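Meltari bench gallery: gripper and camera trials

This page collects pictures from the February round of trials on our two-arm cell. The write-up is in the usual folder and runs long, so the main points are set out first and the pictures follow.

The job was placing smartphones upright on small stands. We picked it because it punishes a poor grip. A phone is thin, smooth and heavier than it looks, and the stand has to be reached from an angle that leaves the fingers room to let go. It also gives both arms something to do, as a stand that has tipped over has to be righted before it can take a phone.

We compared two sets of fingers on the same black parallel grippers. The first set, which we call Hamo, has a plain flat inner face. The second, Flurken, has a softer pad and a slightly narrower tip. Each set was run with the same arms and the same operators, in blocks of equal length, with a break between blocks so that tired hands didn't favour whichever set went first.

Hamo was used for 273 placements and Flurken for 278. The difference is small and comes from a block that ran over before lunch. We logged every grasp as well as every placement, including the ones that were let go and tried again, and that came to 1,571 across both sets. Most of the extra grasps were at the pick-up. Getting a fingertip under the rim of a phone lying flat on the mat took more tries than standing it up afterwards.

Flurken was better at the pick-up and worse at the release. The softer pad got hold of the edge sooner, but it tended to drag the phone a little when the fingers opened, and on the lighter stands that was enough to turn the base. Hamo let go cleanly. For this job we would take the Hamo face with the Flurken tip width, and a set like that is being cut now.

The other half of the trial was camera position. We recorded from a fixed camera over the cell and from the small cameras at the wrists. The fixed view is easier to label, and it shows where every phone and stand is at once. The wrist view is the only one that shows what the fingers are doing in the last few centimetres. Its weak point is exposure. When the wrist points away from the mat and out toward the room, the background washes out. We have turned the exposure ceiling down and will look at it again.

Controller settings were left alone for the whole round. We tried the Cherkaoui smoothing profile separately for 32 runs and didn't care for it. The arms moved nicely through open space but felt late near the mat, and the operators kept overshooting the stands.

Pictures from the cell:

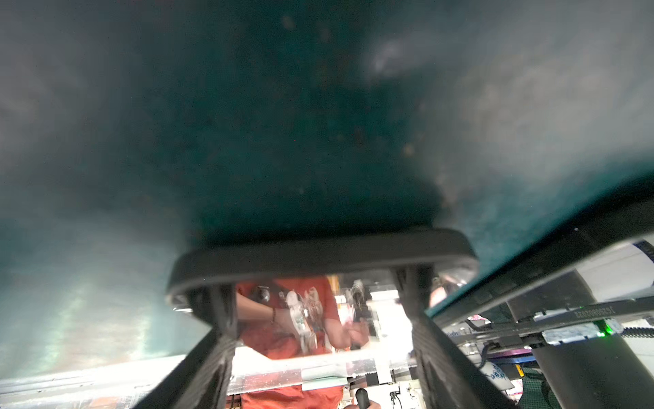 Wrist camera view past the gripper fingers, with the bright background beyond.

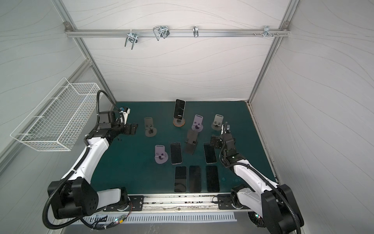 Fixed camera. One phone is up at the back, the rest are flat on the mat, and the dark grey stand is on its side.

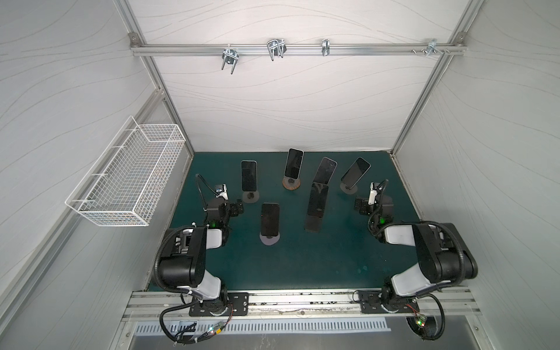

Fixed camera, all six phones standing.

Nadiia Kushnir wrote in to say that she would have logged the two arms separately. In her own trials the left and right never gave the same numbers, even with matching fingers, and pooling them hid a loose screw for most of a month. She also asked whether the pads were wiped between blocks, as skin oil and dust change a soft pad much faster than a hard one, and she'd want that noted before anyone settles on a tip width.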